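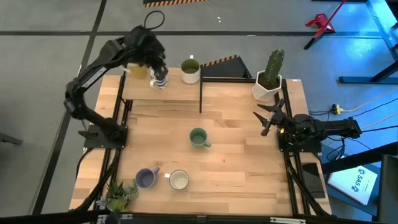 Search tickets Go

Ticket 336 - newsletter emails going out twice

Hello again! Me with the pottery newsletter. I've been keeping this log as I go so you can see what I've already tried (and so I don't try it twice, which I've done before).

Problem: every time I send from Novutari, part of my list gets two copies. Same subject, same minute. It started after I moved my contacts over from Tritness in July. I had 18 replies on Thursday asking if I knew, and one person has unsubscribed in a huff.

1. Checked for duplicate addresses. Exported the list, sorted it in a spreadsheet and found 4. Deleted them, sent a test, still doubled.

2. Turned off the "resend to unopened" option. No change, and the tick came back when I reloaded the page - is that a separate bug?

3. Swapped the header picture, as your help page says a big one can make the send time out and start over. I put in the blue flowered pot and saved it much smaller. It looks lovely at the top of the email, but it still went out twice.

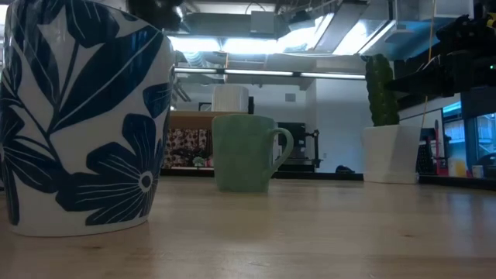

4. Looked at the groups. Now this was interesting! The import made a group called "Clukatville" (my old market stall list) and everyone in it is also in "All readers". That's 80 people, and the ones who complained are all in there.

5. Unticked Clukatville and sent to "All readers" only. One copy each, or so the sending report says, and my own two test addresses agree.

So I can send again, hooray, but I'd like to keep that group for stall dates. Can you merge the overlap at your end, or do I have to do it by hand? I'm on the Hayashi plan if that matters. Please leave the ticket open until I've done the next proper send.

Status: waiting for support

Contact us | Copyright Novutari | Back to top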